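Rilstead Drivers' Help
Motoring > Tyres and steering

Car pulls left after new tyres, is tracking worth paying for?

I had two new front tyres fitted in October and ever since then the car has drifted to the left on the motorway. It isn't violent. If I loosen my grip it wanders towards the hard shoulder over a few seconds, and I end up holding the wheel slightly to the right for the whole trip. The garage now wants 40 pounds for what they call a full tracking check. They say the new tyres have "shown up" a fault that was there before. Well, I drove the car for 294 miles the week before I had them done and it went as straight as you like.

I've read the leaflet they gave me twice and it's mostly pictures of smiling families. I am not against paying for work that needs doing, but I would like some idea of whether it needs doing. Is there anything I can check at home first? I've got a pressure gauge and a jack and not much else.

Car is a Flestach estate, power steering, no accidents that I know of.

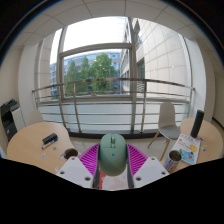
Yeshi Wako
Ask them which wheel is out and by how much before you hand over a penny. A proper alignment check gives you a printed sheet with the readings before and after. If they can't promise you the sheet, go somewhere that can.

I'd also be wary of the "shown up" line. It can be true — worn tyres sometimes hide a small problem, and fresh ones grip differently — but it is also very handy for a garage with an alignment machine to pay for. Before booking anything:

Check the pressures cold, both fronts, against the sticker in the door frame. Fitters get these wrong more often than they'd like to admit. If the left is 5 psi lower than the right, that alone could be your pull.

Try another road. Most of ours slope to the left for drainage, and plenty of people who think they have a steering fault have only noticed the camber. Find a flat stretch, or a quiet one that slopes the other way, and see whether the car follows it.

Swap the two front wheels over, left to right, and drive the same route again. Don't do this if the tyres are directional (there will be an arrow on the sidewall). If the pull changes sides, it's a tyre, and it goes back to whoever sold it to you. If it still goes left, then I'd start to believe them about the tracking.

Feel the wheels after a run in which you've hardly braked. One much hotter than the other means a sticking brake, and no amount of tracking will cure that. Don't touch the disc itself.

And use axle stands if you go underneath. The jack in the boot is for changing a wheel. 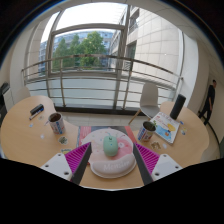
Domasmont
Just get the tracking done. Mine was doing the same and I left it, and the inside edges of both tyres were down to the cords by summer. Cost me 300 for tyres and a track rod end. Forty quid is nothing.

Belay
Not convinced by that last one. A worn track rod end is a worn part, and setting the tracking with a loose joint in there is money wasted. They should check for play first and you should ask whether they did. Also worth knowing that equal toe on both sides doesn't normally make a car pull at all, it just eats tyres and leaves the steering wheel crooked if it was set badly. You say you hold the wheel to the right to go straight, so I'd do Yeshi's wheel swap before anything else. My money is on one of the new tyres. Did they fit the same make on both sides?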